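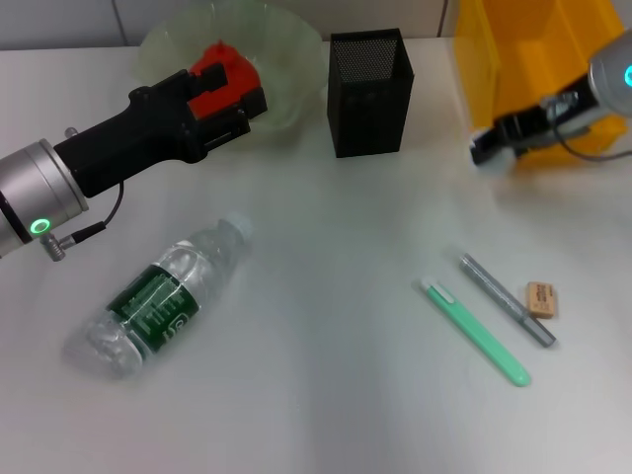 Plantillas de VM que se despliegan con el hostname antiguo

Foro > Virtualización > Despliegue y automatización

sneha_vk
Buenas a todos. Llevo desde septiembre peleándome con esto y ya no sé por dónde tirar. Tenemos 150 máquinas virtuales Linux que salen todas de la misma plantilla, y al clonar con el script de siempre más o menos una de cada cinco arranca con el nombre de la plantilla en vez del suyo. La IP la coge bien, el DNS también, pero el hostname no. Si entro y lo cambio a mano se queda bien para siempre. El almacenamiento es una cabina Prumel y el despliegue lo lanzamos con Sezer, por si a alguien le suena de algo.

b_gautam
Me suena a cloud-init. ¿Limpiaste la plantilla antes de convertirla? Mira si en /var/lib/cloud te quedan restos de la instancia original. A mí me pasó algo parecido y con un cloud-init clean antes de apagar se arregló.

sneha_vk
Sí, el clean lo hago siempre, está en la chuleta que me dejó Poonam Awasthi cuando cambió de departamento. Y el machine-id también lo vacío. Si fuera eso fallarían todas, ¿no? Lo que me vuelve loca es que unas sí y otras no, ¡con la misma plantilla!

ankitras
Yo no iría por ahí. ¿Cuántos clones lanzas a la vez? Nosotros con Sezer tuvimos que bajar el paralelismo a 2 porque la personalización se quedaba a medias y el invitado arrancaba igual, tan contento. Mira el log de personalización de una de las malas, seguro que ves un timeout.

b_gautam
Perdona pero bajar el paralelismo es tapar el problema. Con 2 a la vez y 150 máquinas te vas a comer la tarde entera.

ankitras
Pues prefiero la tarde entera a renombrar máquinas a mano, qué quieres que te diga. Además ella no despliega las 150 todos los días, supongo.

sneha_vk
No, no, todas solo cuando cambiamos de versión. He mirado el log de tres de las malas y Ankit tiene razón en lo del timeout:

customization: waiting for guest tools
customization: timeout after 300 s, continuing

Lo de "continuing" me parece de juzgado de guardia. ¿Se puede hacer que falle y ya está?

seema_m
Hola, entro tarde al hilo. En Sezer hay una opción en el perfil de despliegue, en Avanzado, "Detener si falla la personalización". Viene desmarcada. Ojo, que si la marcas se para la cola completa y no solo esa máquina. Yo además subiría la espera de 300 a 1245, que es lo que usamos nosotros con una cabina lenta (sí, el número es raro, lo heredé así y no me atrevo a tocarlo).

b_gautam
1245 segundos esperando a unas tools me parece una barbaridad. Si tardan tanto en levantar es que algo va mal en el arranque. Sneha, pásanos un systemd-analyze blame de una de las malas, anda.

sneha_vk
Va, lo saqué de una que falló esta mañana. Lo primero de la lista es un montaje NFS en el fstab que apunta a un servidor que apagamos hace meses - qué vergüenza. Las tools arrancan después de eso.

b_gautam
Ahí lo tienes. Quítalo de la plantilla, o ponle nofail y un x-systemd.mount-timeout corto si lo necesitas para algo.

ankitras
Vale, ahí me callo. Pero sigo diciendo que lanzar muchas a la vez no ayuda, eh.

sneha_vk
Quitada la línea y plantilla regenerada. He sacado una tanda de prueba y todas con su nombre. He marcado también lo de detener que decía Seema y la espera la dejo en 300 de momento. Mañana lanzo el resto y os cuento. ¡Mil gracias!

seema_m
Guarda la plantilla vieja unos días, por si acaso.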